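Home | Kitchen | Laundry | Desk & Office | Workshop | Ask a Question

Keeping a Light-Colored Keyboard Looking Fresh

2018-03-27
By the Tallen Household Tips desk

I love a keyboard with some color to it. After years of plain black ones I went over to cream and green, and my desk has been a happier place ever since! The catch is that pale keycaps show everything: coffee, hand lotion, newsprint, that gray shine that creeps over the letters you use most. The good news is that cleaning one is a pleasant half hour's work, and most of what you need is already under the sink.

Start by unplugging it (or switching it off, if it's wireless). Then give yourself a proper spot to work. I like a white board or an old tray laid on the table, because crumbs and little clips show up against it and you can carry the whole business to the trash when you're done.

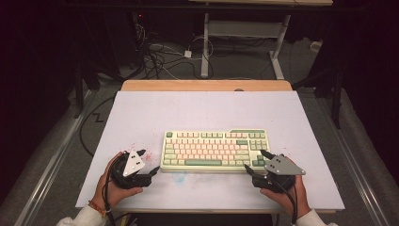
Cream, pink and sage green keys, with a white board underneath.

Before you pull a single key, take a picture of the layout with your phone. I skipped this once and spent an entire evening working out where three nearly identical keys belonged. Colored sets make it easier, but two green keys can look like twins until you try to seat them.

Turn the keyboard upside down over the board and tap the back gently. You'll be amazed! Then go between the rows with a soft, dry paintbrush, the one-inch kind sold for trim. Work from the back row toward you, and do the edges of the case last. A makeup brush is fine too, as long as it has never met any makeup.

For everyday grime you can leave the keys on. Wring out a microfiber cloth in warm water with one drop of dish soap, and wring it again until it feels barely damp. Wipe across the tops, then wrap the cloth around a butter knife and run it down the sides. Never pour or spray anything onto the keyboard itself. Test any cleaner on a key you hardly use before you let it near the rest, especially if the letters are printed on top. 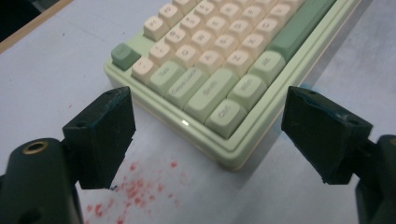

The big keys need a bit more patience. Shift, Enter and the spacebar often have stabilizers under them, so lift them straight up with a wire puller, a little at one end and then a little at the other. If something resists, stop and look. Some keyboards hold the long keys with a small wire clip, and those clips don't forgive a hard yank.

Loose plastic keycaps can go in a bowl of lukewarm soapy water. Swish them around, leave them for an hour or so, rinse in a strainer (please use a strainer, the drain is hungry) and spread them on a towel with the open side down. I let mine sit overnight. Water hides in the stems, and they need to be fully dry before they go back on.

While the keys are off, brush out the case and pick up stray hairs with tweezers. A cotton swab with a tiny bit of rubbing alcohol lifts sticky spots from the bare plate, but keep it away from painted parts.

I do the quick brush every couple of weeks and the full bath in November, when I'm stuck indoors anyway. Wash your hands before typing and the cream keys will stay cream a good deal longer.

Contact | © Tallen Household Tips | Back to top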